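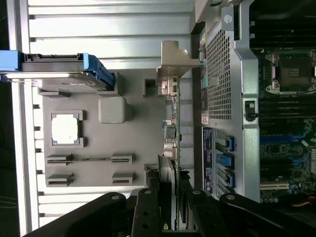 I set Monday evening aside for the old tower, which has been in the back room at Zaltham since we moved the accounts off it. The plan was to strip out anything worth keeping and send the rest to the recyclers.

Cards come out first when I do these. One screw for the bracket, then a straight pull, and into a bag with a label on it. Drive carriers go in a separate box because they only fit the one make of case and I always end up looking for them. I wrote Trodum on the box, after the old server name, so I know which set they belong to.

The Dell board took longer. With no processor in the socket and the memory slots all empty, the pins are what I worry about, so I keep sleeves and loose screws well away. The blue slot clips can stay where they are. I'd like to sell the board whole, and 90 pounds would suit me.
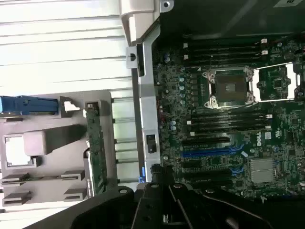

Boateng wrote in to say that the socket cover matters more than the box it's posted in, and that a buyer once sent a board back to him over 2 bent pins. He now fits a plastic cap before he does anything else. I've ordered a couple of caps and will pack it when they come.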